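3.2 Grasp selection for garment handling

The second stage of the project examined whether a policy trained on teleoperated demonstrations could choose a suitable grasp point on a garment lying unfolded or partly bunched on a table. Bastien Masson and Blandine Le Goff recorded 870 demonstrations in July, of which 300 were set aside for evaluation. Blue tape was applied to the gripper fingers to give the wrist view a consistent colour against pale fabric.

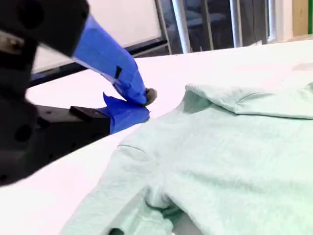 Grasps near a sleeve seam were more reliable than grasps on flat cloth, where the fingertips tended to close without catching the material. Lowering the approach height by 2 mm reduced these misses but increased contact with the table. The supervisor, Sylvain Baudry, advised that both settings be reported. Results for each are given in Section 4.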